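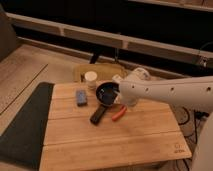 Visit report: Clomen manipulation lab, 2020-03-16

The afternoon session at Clomen covered the kitchen task cell, and most of it went to a fault. The task is simple: the arm takes a small item out of a frying pan and puts it down on the table. The controller is supplied by Zesmont, the gripper by Şimşekoğlu.

On run 27 the gripper closed on the rim of the pan and missed the item. Grip force rose to 38 newtons, the limit set in software, and the arm started its lift anyway. The pan came up with it, tilted, and dropped when an operator pressed the stop. No one was inside the marked area.

The log was put on screen for visitors. The force limit had been reached 9 seconds before the stop, and the controller recorded it as a successful grasp. Zesmont's default setting treats any stable contact as a held object — width is not checked. A pan rim is thinner than the item, so a width check would have caught it.

Two further points came up in questions. The stop button was five steps from the operator's chair, and it has since been moved to the desk. Cable routing on the floor is still under review.

Clomen has added a minimum width and now aborts the lift if the gripper closes past it. Speed stays reduced until June. The Wutuvness cell next door runs the same controller and had not been updated when we left.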